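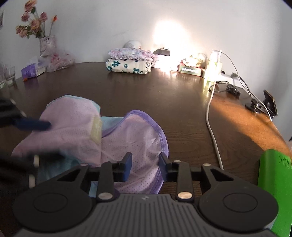

The laundry table at the Doster open day, with the grippers over the lavender mesh.

Arturo Fiore had come for the sandwiches. The invitation from Doster had said "light refreshments and the future of housework," in that order, and he respected a company that knew what people wanted.

The future of housework was on the second floor, in a room got up to look like somebody's home. There were artificial flowers in a vase, a tissue box, and a stuffed toy with its back to the wall, like a guest who had been told it would be over by six. The sun came in hard on one side. A young woman from Doster named Bainbridge (first name or last, he never found out) stood by a dark wooden table and waited for people to stop chewing.

"What we teach it," she said, "is what hands know."

She had a gripper in each fist, the hand-held kind, all black linkage and blue pads. She had been folding since nine that morning, she told them, and would be folding until five. Every fold went into the pile of folds, and from the pile the machine would learn. The machine itself was downstairs, being updated.

"How many folds does it need?" asked a man in a Vokex lanyard. Vokex also made something that folded, or was going to, and he had been sent over to look unimpressed.

"We started with 1000," said Bainbridge.

"And then?"

"Then we had 2490."

"And now?"

"Now we've stopped saying it in front of visitors."

She brought the pads together on a corner of lavender mesh and lifted. The corner rose nicely. So did a good deal of pale blue cloth that had not been invited. She put it all down again and tried from the other side.

Arturo had spent 31 years in the alterations room of a department store and had opinions on mesh. It slid when you wanted it to stay and it stayed when you wanted it to slide. He had once known a seamstress who could square up a sheet of it in the time it took to say its price per yard, and she had never been asked to do it with salad tongs.

"You want to go in at the hem," he said.

Bainbridge looked up. So did Vokex.

"The hem has some weight to it. The rest is all holes. You're grabbing holes."

There was the kind of silence that falls at an open day when a member of the public turns out to be one. Then she held the grippers out to him, handles first.

They were heavier than they looked. He squeezed, and the fingers closed a moment before he was ready for them. He went in at the hem, missed, took a firm hold of the table, apologized to it, and tried again. On the third go he had the purple edge. He drew it back, laid it over, and gave it a little pat with the blue pads that no one had told him to give.

"Oh, keep the pat," said Bainbridge. "Do that again."

"The pat doesn't do anything."

"Do you always do it?"

He thought about it. He had always done it. His mother had done it, to shirts and to dough and once to a priest.

"Then it goes in," she said.

He did 118 folds that afternoon. The sandwiches went to Vokex, who ate them by the window and took no notes. By four o'clock the sun had crept along the wall and Arturo's wrists had a complaint for each year of his career. Doster gave him a tote bag and a form to sign, which said that his movements might be used in present and future products, and he signed it against the doorframe.

In February he got a short film in his email. It showed a tall gray robot, an Asidis in the final version of the name, alone at a table with a bath towel. It folded the towel in half. It folded it again, a bit crooked. Then it raised one arm, paused, and patted it.

He played it for his wife, who watched it twice.

"It's pressing too hard," she said, and went to see about the dryer.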